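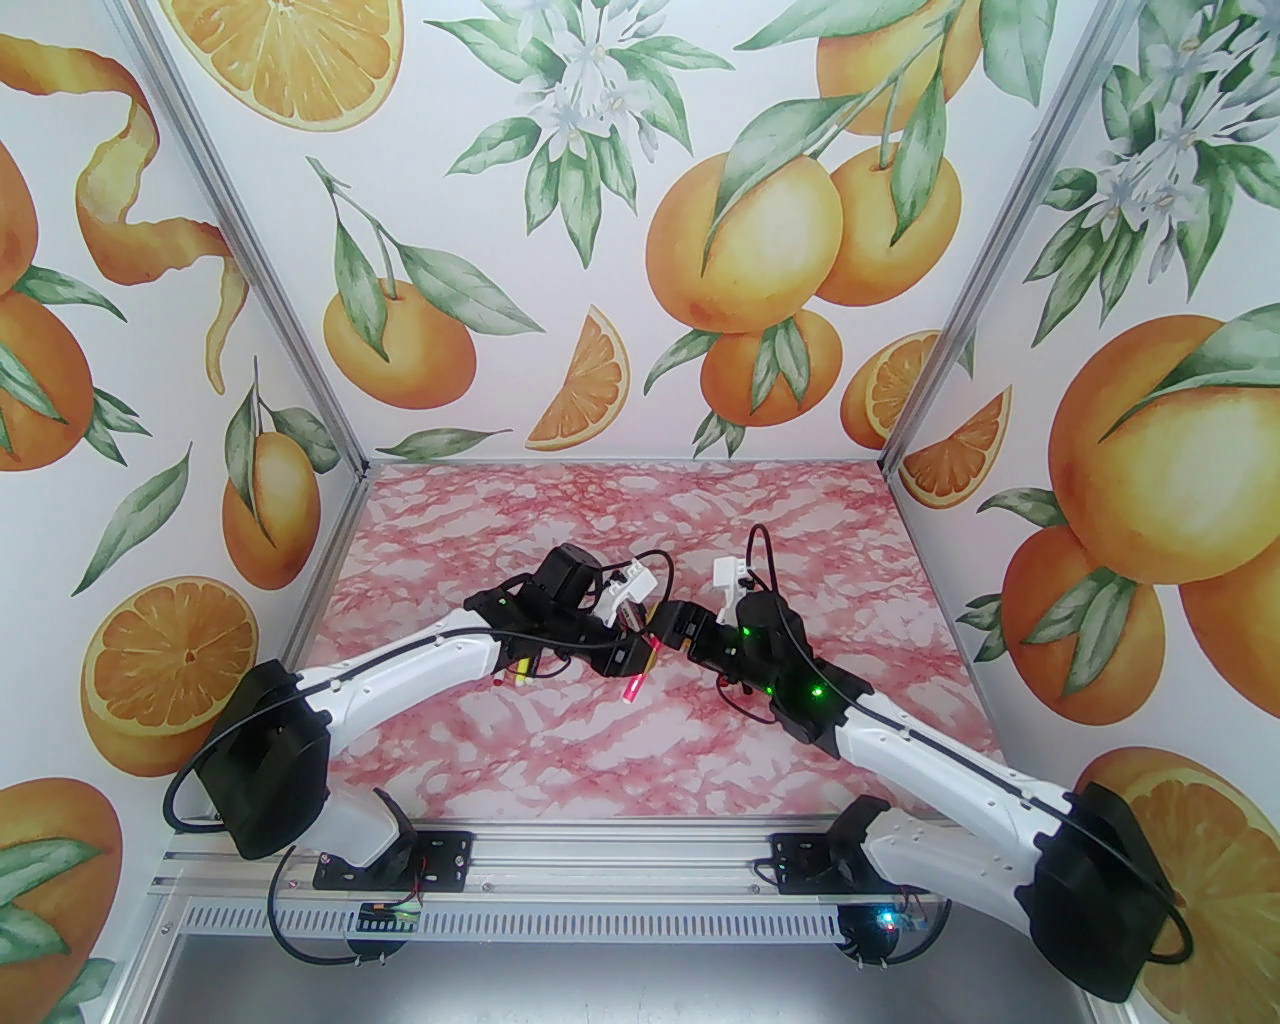 The two arms at the Plakitz workshop, reaching in over the marbled surface between the citrus walls.

I stopped by the Plakitz workshop in Virkthorpe this week to hear why the two-arm cell had been shut down for most of February, and I got a much better story than I expected!

Both arms sit on one rail and lean in toward each other, so the grippers work very close together. One afternoon, a little after 4:00, the left arm didn't stop where it should have. It kept coming for another 5 millimeters and leaned on the other gripper - not hard, but long enough for the right wrist to overheat and quit. Ingeborg Mayrhofer was at the bench and hit the stop button. No one was hurt, and the repair came to one new wrist motor.

Finding the cause took a lot longer. Andri Koller went through the logs and found the fault at cycle 3,669, when the left wrist dropped off the line for a moment and came back with an old position. He blames a cable that had been flexing in the same spot since the fall (I'd have blamed the software, but what do I know). The cables used to get checked every 4,000 cycles. Now it's every 2,000, and the arms cut out by themselves if either wrist goes quiet.

Rosalie Hofstetter, who runs the shop, told me she'd wanted that cutoff from the start and lost the argument over cost. She was pretty gracious about it - more than I would've been.

The cell is running again at reduced speed, and Andri wants to keep it slow until the next cable check is done.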